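How to check whether a hand-pose label is worth training on

Most write-ups of learning from human video spend a page on the policy network and one line on the labels. The line usually says that hand poses were "obtained with an off-the-shelf tracker." I have stopped trusting that line. What follows is the check I run before I let a single clip near a training job, and it takes an afternoon if your files are in order.

You will need a folder of head-camera clips, the tracker's output for those clips, a spreadsheet, and some patience. A GPU helps but you can do without.

Step 1. Pull a sample you didn't choose

Draw 255 stills at random from the whole set. Don't browse for good ones. If your clips vary a lot in length, draw the clip first and then the moment inside it, or the long clips will swamp everything. When we ran this on the Landberg kitchen-table set, the first draw came mostly from long stretches of somebody wiping a counter, and the scores looked wonderful.

Write the random seed down somewhere. You will be asked to repeat this.

Step 2. Hide the tracker's answer

Export the stills without the skeleton drawn on top. If you can see the predicted fingers you will agree with them, and so will anyone you recruit. I tested this on myself with a batch of 60 and moved a good many of my own marks toward the tracker's once I had looked at its version. I was not pleased.

Step 3. Mark four things by hand

For each hand in each still, record whether it is touching something, what it is touching, which fingertips you can see, and which you would be guessing at. Keep the last two in separate columns. People resist this because it is slow, but a tracker always gives you 21 joints whether it can see them or not, and the whole question is which of those joints were measured and which were made up.

A fingertip behind a packet, a cup or the person's own palm goes in the guess column. A forearm across the view can hide objects too, so note anything you can only partly see behind it. A flat palm resting on top of something counts as contact. It does not count as a grasp. The Arai labeling guide merges the two, and I think that is a mistake, since a robot with a two-finger gripper can copy one of them and has no business copying the other.

Step 4. Compare, with visible and guessed joints kept apart

Now load the tracker output and work out the error in two groups. On our draw, agreement on contact was 79 percent overall, a number I have seen quoted as if it settled the matter. It doesn't. Nearly all the disagreement sat in the stills where two or more fingertips were hidden, and those are also the stills where the hand is doing something useful. A hand hanging in plain air is easy to track and teaches the policy very little.

If your results come out as one average, go back and split them. I would not accept a paper that reported only the average, and I have reviewed several that did.

Step 5. Look at the dark and shiny stills separately

Black tabletops, unlit rooms behind them, clear wrappers and white crockery all cause trouble, each in its own way. Depth estimates are the first thing to go. Sort the sample by mean brightness and read the darkest tenth from top to bottom with your marks beside them. If the tracker's confidence score stays high while your agreement drops, then that score is no use as a filter and you should stop using it as one.

The makers of Irard, the filter we had been using, suggest throwing out everything under a confidence threshold. We tried it. It removed plenty of good stills with bracelets and sleeves in them and kept a fair number of bad ones.

Step 6. Retrain on the split, small

Train the same small policy twice: once on everything, once with the guessed joints masked out of the loss. Use 10 seeds each. Fewer than that and you are reading noise, whatever the bar chart looks like. On the Bisness tabletop tasks our masked version came out slightly ahead on picking up soft packets and no different on cups. I would call that a hint. The spread between seeds was wider than the gap between methods on half the tasks, and I have not yet seen it repeated in a second lab.

Step 7. Write down what you could not tell

Keep a short list of stills where your own marks were uncertain, and publish it with the rest. Ours live in a plain text file next to the spreadsheet. When someone claims a tracker beats human agreement, start with those stills, and ask how the humans were supposed to know.

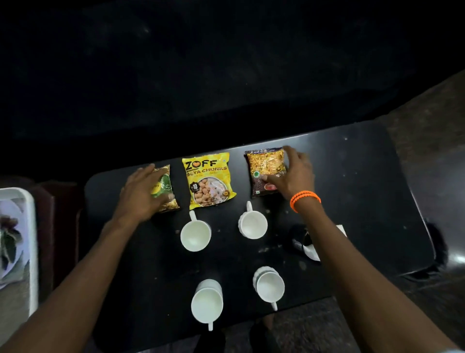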